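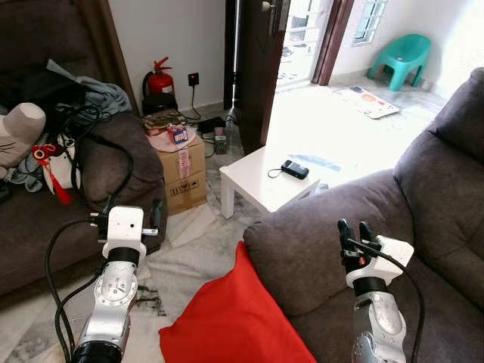 Shared Lounge and Hall: Frequently Asked Questions

Maintained by Dehua Dong for tenants of the Kaltthorpe building. Last revised 1 Dec 2023.

We use cookies to remember your language and to count page visits. Accept | Manage settings

Which items may stay in the lounge overnight?

The sofas, their cushions and anything on the building inventory. Bags, toys, books, cables and throws count as personal property and go back to your unit at the end of the day. Items left on a seat are moved to the storeroom and held for two weeks.

How are the sofas cleaned?

Vacuum the seats and arms with the upholstery nozzle, including the gap behind the seat cushion. For marks, use Ponent fabric cleaner from the supply shelf. Test it on the rear of the sofa first and let the patch dry fully. Do not use bleach or a steam cleaner on dark fabric. Loose cushion covers are washed separately, cold – the red one bleeds color for the first few washes.

Can cardboard boxes be stored in the lounge?

For delivery only, and for no longer than one day. Stack them two high at most, with the heavier box at the bottom and any handling symbols the right way up. Do not use closed boxes as a side table. Flattened cardboard goes to the Drikholm recycling point behind the building.

May I put boxes in front of a fire extinguisher?

No. The extinguisher must be visible and reachable without moving anything. If you find one blocked, clear it first and report it afterward. Do not relocate an extinguisher to make room for storage.

Are extension cords allowed?

One per outlet, not daisy-chained. Power adapters should sit on the hard floor where air can reach them. Keep them off fabric seats and out from under cushions. Coil spare cable loosely and fasten it with a strap.

What is the hall floor made of, and how is it cleaned?

The floor is polished marble in irregular slabs. Sweep with a soft dust mop, then damp mop with a pH-neutral stone cleaner at the dilution printed on the bottle. Vinegar, lemon and general bathroom cleaners etch the polish and are not permitted. Change the water when it turns gray.
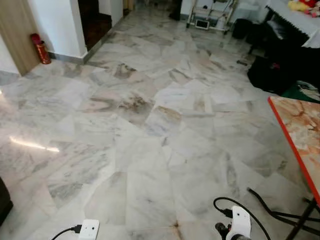 Hall floor, showing the slab joints and the tan and brownish veining.

Are the brown patches stains?

The large brownish patches recorded in the floor survey are natural veining. They follow the stone and do not respond to cleaning. A stain usually has a defined edge and often crosses a joint. If you are unsure, note the location and send it in before applying any product.

Can furniture be dragged across the hall?

No. Lift it, or use the felt sliders in the supply cupboard. There are six in the set; return all of them. Trolleys with hard wheels need a mat under them when parked – grit caught under a wheel will scratch the polish.

How often is the marble repolished?

When the survey calls for it. The next survey is planned for April. The contractor, Hầu, will need the hall cleared to the baseboards, and notice will be posted at the door.

Who do I contact about damage?

Write to Dehua Dong with the room, the item and a short description. Do not attempt repairs to stone or upholstery yourself.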